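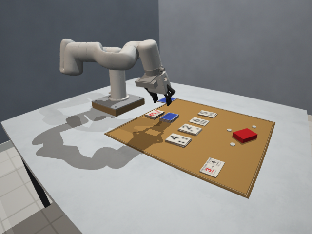

Figure 4.1. Card-sorting cell in simulation, with the gripper over a blue card at the back of the board.

Chapter 4
What Counts as Done?

Every robot program contains an opinion about when to stop. Usually the opinion belongs to whoever wrote the code late in the afternoon, and it was never shown to anyone else. This chapter is about getting that opinion out of the code and onto paper, where other people can argue with it before the machine acts on it.

We will work with a task that looks too easy to deserve a chapter. A robot arm has number cards, a card with a small sum on it, and a board to work on. It is supposed to move cards where they belong. A child could do it, and a child would also know without being told that a card dropped on the floor doesn't count, that a card placed upside down probably doesn't count, and that knocking over everything else on the way is frowned upon. Your robot knows none of this. Neither does the spreadsheet in which you will record its results.

The habit this chapter tries to build is simple to state and dull to keep up: write the rule first, run the trial second. In the running case for this part of the book, a training shop called Plireo did it the other way around. Its students ran 969 trials of a card task, marked each one pass or fail, and then sat down to agree on what a pass was. They found they had been using 2 definitions. One group passed a trial if the card ended up in the right area. The other wanted the card flat, face showing, and let go of. Both groups had been careful. Their numbers couldn't be added together, and most of February went into sorting out which were which.

4.1 Words that need a fence around them

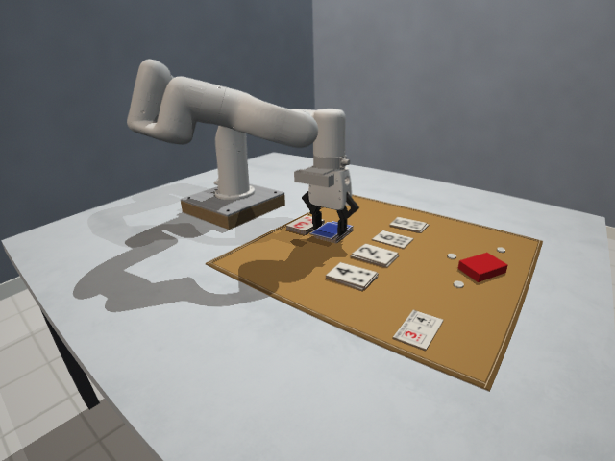

Take the word "picked." It seems harmless. But is a card picked when the fingers close on it, when it leaves the surface, or when it has reached some stated height and stayed in the grip for a stated time? All of these are defensible. A trial sheet that just says "picked" will be filled in by people using each of them, sometimes the same person before and after lunch.

The same goes for "placed," "cleared," "aligned," and the worst offender, "successfully." We suggest a house rule: any word that decides the outcome of a trial gets a written definition that a stranger could apply. If the stranger has to phone you, the definition isn't finished. For "picked," a usable version might read:

A card is picked when no part of it touches the board or any other card, and it stays that way until the arm begins its move to the target.

You may dislike that definition. Good - you now have something to dislike, and you can change it and put a new version number on it.

A definition should also say what happens to the neighbors. If the arm takes the right card and drags a second one along, has it done the job? The Zomamura checklist, which we use in the exercises, gives such cases a result of their own, "done with disturbance." It is an ugly phrase. It has saved a good many meetings.

4.2 Say where you are looking from

A rule is only as good as the view of the person or program applying it. From across the table, you can follow the arm and the layout of the cards but will have trouble judging a small gap under a card. A close view gives you the fingers and takes away nearly everything else.
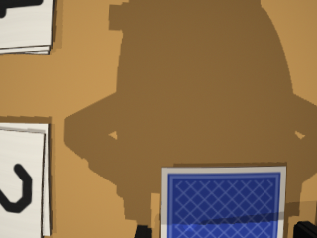
Shadows deserve a line in the rule book too. They lie exactly where you want to measure, and they change the color of whatever they cross. A check that looks for "dark thing next to card" will sooner or later be very pleased with itself for finding one. If your pass rule relies on a camera, write down which camera, what it must be able to see at the moment of judging, and what the result is when it can't see it. "Unknown" is a respectable result. Many test sheets leave it out, and the unknowns then go quietly into the pass column, where they are made to feel at home.

Simulation adds a temptation of its own. The simulator can report where every object is, so it's easy to write a rule around numbers that no real cell will ever hand you. Use them if you like, but mark the rule "simulation only." The Hubáček worksheet at the end of the chapter has a box for this. Students skip it more than any other box on the page.

4.3 Before you begin

You will need the Plivasier task files and a blank rule sheet. Work in pairs if you can. One of you writes the rule for a pass, and the other tries to obey it to the letter while doing the job badly. Then trade places. Keep the first drafts, including the embarrassing ones; you will be asked to mark them up in section 4.4.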